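Gillies Community Pantry, progress report to Clevura, September

Hi Benedita,

Well, we made it through winter! Your $1,000 went on shelving and a second-hand fridge, and I'm thrilled with both (the fridge hums a bit, but so do I). We've signed up 11 new households, mostly from the Pruvport side, and Arif has moved sorting to the afternoons so the school parents can lend a hand.

The labels are still behind. Agnes wants the colours redone and she's probably right, so give us another two weeks on that.

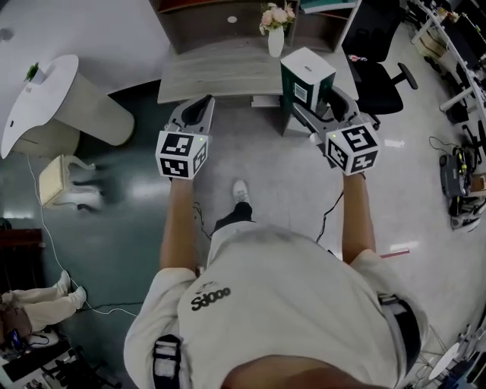
Ailsa is chasing the bakery about day-old bread, and I've asked for seven trays to start. The one thing I'd love your thoughts on is whether leftover money can go towards petrol for deliveries.

Cheers,
Ruaridh Sutherland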